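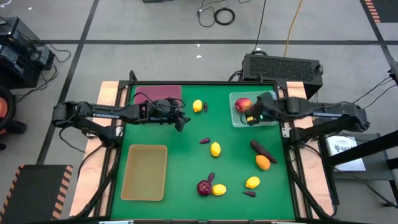
A red and yellow apple in a clear plastic container, with a maroon cutting board across the table.

The apples people stopped planting

Felista Rotich bought her block outside Varstead for the shed and the dam. The apple trees came with it, 20 of them in two crooked rows, and the agent suggested she have them pulled before the settlement went through.

She left them in. By the second autumn she had more fruit than she could give away and no idea what most of it was.

"The neighbours all had a name for the big green one and every name was different," she says. "I wrote them all down."

Old farm orchards like hers are scattered through the hills between Varstead and Nurnia. Most were planted to feed a household from late summer through to spring, so the varieties were chosen to ripen one after another. An early apple was eaten off the tree and didn't keep. A late one went into the shed hard and sour and came good in the middle of winter.

Supermarkets had little use for either. They wanted fruit that picked in one go, travelled well and looked the same in every tray. Growers grafted over what they had or sold up, and the house orchards were left to the parrots.

Neema Mosoti runs the Mosoti nursery on the Nurnia road, where she keeps 100 varieties on dwarfing rootstock. Her customers used to be retirees with an acre or two. Now she sells a fair number of trees to people with a courtyard and one sunny fence.

Her advice to them is mostly about pollination. Many apples need a partner that flowers at the same time, and a lone tree may blossom heavily and set next to nothing. If there is a crabapple over the back fence, that will often do the job. If there isn't, she recommends a tree with two varieties grafted on the one trunk, pruned so the stronger side doesn't take over.

Planting is done in winter while the trees are bare. She tells people to keep the graft well above the soil, water through the first two summers and take off the fruit in year one, which hardly any of them do.

Identifying an old tree is slower work. Mosoti asks for several ripe apples with the stalks on, a few leaves, and a note of the picking date. She cuts one fruit lengthwise and one across, and looks at the core, the stalk cavity and the colour of the flesh. Skin colour is the least useful thing to go by, as it changes with sun and season.

She has put names to 11 of Rotich's trees. The big green one is a cooker, probably planted for pies and drying. Two others she can't place, and she took cuttings from both last winter.

Rotich sells what she can from a table at the Plakby market and presses the rest for juice. The grafted trees from her two unknowns will be ready to go in next winter, one pair at her place and one at the nursery.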